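Kiltevero countertop dishwasher: four months in

I put off writing this one up for a while. The first week with a new appliance you love everything about it, and the second week you hate the hose, so I figured I'd wait until I stopped noticing the thing was there. That took until about February.

Background first. My kitchen has one sink, one short run of counter and no room for a built-in dishwasher unless I give up the oven. I'd been washing everything by hand for years and I was sick of it, mostly the glasses, which never came out looking like anything I'd hand to a guest. I looked at three machines. The Uda was the cheapest and the smallest, but the door drops down so far that I'd have had to stand in the hallway to load it. The Dramelmont looked gorgeous in the store and cost $647, and I just couldn't do it, not for something that sits on a counter. The Kiltevero landed in between and went on sale while I was dithering, so that settled that!

Setup took me most of an evening. The faucet adapter in the box is brass and perfectly decent, but it only fits the standard thread, and my faucet (of course) isn't standard. I had to go out and buy a second adapter at Bielecka, the hardware place by the bus station, and they had exactly the right one in a drawer behind the counter. If your faucet is older, unscrew the aerator and take it with you before you start. I made the trip twice.

You can also fill it by hand through a little hatch on top, which I tried once during the adapter business. It works fine but it takes forever with the jug they give you, and the machine beeps when it's had enough, and the beep is LOUD. There is no way to turn the beep down. I've been through the manual. It beeps when it's full, it beeps when it's done, and if you don't open the door it beeps again a few minutes later in case you're ignoring it.

Now the washing, and here I have to say I'm really happy. The normal cycle handles dinner plates, pasta bowls, coffee mugs, all of it, with nothing more than a quick scrape beforehand. Dried egg comes off. Oatmeal comes off if you don't leave it overnight. Peanut butter on a knife is hit and miss, so I wipe that first. The only real failure I've had was a casserole dish with burned cheese around the rim, and I don't blame the machine for that, I'd have been chipping at it with a butter knife either way.

The quick cycle is forty minutes and I use it more than anything else. It skips the drying part, so everything comes out dripping, and I've gotten into the habit of opening the door and leaving it propped while I go do something else. Plates are fine after that. Plastic is never fine. Plastic comes out of this machine wet no matter which cycle you pick, with a little puddle sitting in the bottom of every cup, and you will be going around with a towel. I gather that's true of most dishwashers but it feels worse in a small one, maybe because there's less hot china in there to help things along.

Capacity is supposed to be 4 place settings. I'd call that fair if your plates are a normal size. Mine are a bit wide, and the tines in the lower rack are spaced for something daintier, so I end up putting every other one in backwards and fitting a saucer in the gap. Tall glasses won't stand up straight on the left side (the spray arm hits them) and anything with a long handle has to lie flat. The cutlery basket is the weak point. It's thin, the handle popped off in the first month, and the holes in the bottom are big enough that a skinny teaspoon slides through and stops the arm turning. You'll know when it happens, it sounds like someone knocking at the door. I bought a cheap basket from another brand and it's been great.

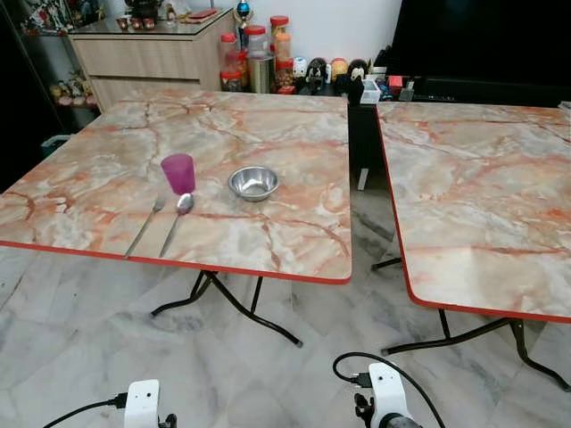

Noise otherwise is okay. I can watch TV in the next room with it running. I wouldn't run it at night if you share a wall, mostly on account of the beeping.

A reader who had the same model wrote in to say that the cutlery basket goes wrong for everyone, and that hers came out a lot cleaner once she started mixing forks and spoons together in each slot instead of sorting them. They nest, she said, and then the water can't get between them. She also said to skip the tablets and use powder, half a scoop, since a whole tablet is meant for a full-size machine and leaves a film on the glasses.

I've switched to powder and the film is gone, so thank you for that! The mixing thing I'm still getting used to. I like a sorted basket, it makes unloading so fast, but yes, the spoons are cleaner.

Running costs I can't tell you much about. My water bill went down a touch, my electric went up a touch, and some 10 dollars' worth of powder looks like it'll last me well into summer. The filter needs rinsing every couple of weeks and it's a gross little job that takes one minute. Descale it if your water is hard. Mine is, and I could see chalk on the door seal by the second month.

Would I buy it again? Yes, at the sale price. At full price I'd want a better basket and a volume button. Warranty is one year, and you have to register online to get it, and the form wants the serial number, which is printed on the back where you can't see it once the machine is against the wall. Take a picture of it before you push it into place.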